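Posted in: Out & About / Shop Visits

I finally got over to Ellham for the open day at Hladun, the outfit Tamara Lysenko has been telling me to go see since February. We're trying to work out what our packing room can afford next year, and I wanted to look at the hand-held gripper route before we sign up for a whole arm. So I drove 61 miles on a drizzly morning and ate a very bad muffin on the way!

Marta Levchenko showed us around (small group, lots of questions, mostly mine). I liked that she talked money right away. Her advice was to budget for the hours first and the hardware second — people buy the grippers, then find there's no one free to hold them.
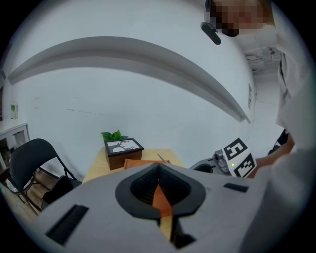
I asked what a session costs them, and she said $35 an hour per person, plus setup. They plan on 100 hours before they even talk about which arm to get. I wrote that down and underlined it, because our spreadsheet had a big fat zero on that line.

Then we got into spares, my favorite subject. Fingers wear, cables go missing, and the printed marker cubes get scuffed, so she keeps a separate line for all of it. The replacement finger set from Nastum was quoted at $351, and shipping was extra (of course it was).
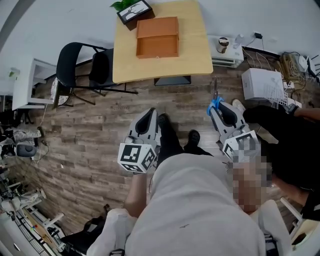
The other thing I'd left out was floor space. I had us down for one table against a wall, and I'm now thinking we need room for two people to move and somewhere for the chargers to live. That probably means moving the label printer, and I'm not looking forward to that conversation.

Still to do: get a second quote from Flunditz, ask whether they rent by the month, and call Tamara back. If the rental price is decent I'd try it for the summer and leave the arm for next year's budget.

We use cookies to remember your preferences. Accept / Manage settings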